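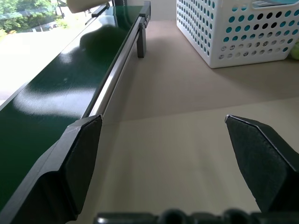 Fig. 1. Gripper open above the work surface.

2. Background
Gustgate is a small distillery that makes one product, a pear brandy called Rundora. Our group looked at how the price of a bottle is built up. The first batch came to 600 bottles, and the fruit for it cost $3,788. Labels and corks were bought separately.

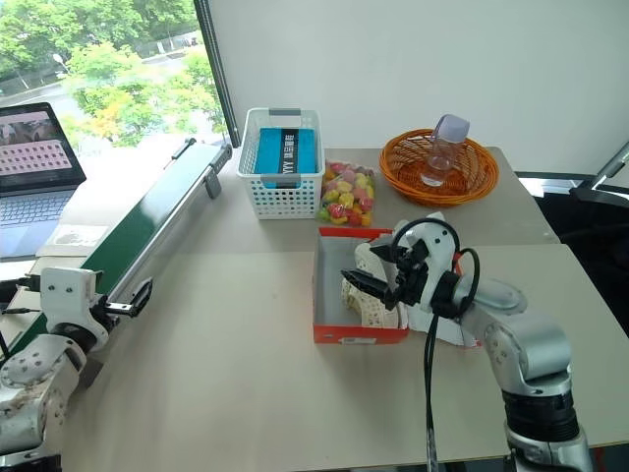 Glass was the next largest cost. The distillery orders from Zivis, which sells only full pallets – so part of each order sits in storage until the next batch in October.

We left out rent and wages, as we were not given those records.

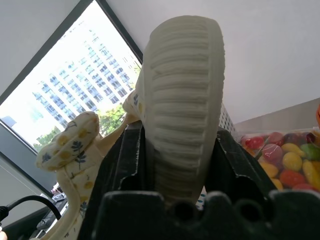 3. Survey
We asked 30 shoppers what they would pay for the same bottle. Most picked a price below the one on the shelf. The answers are in Appendix B.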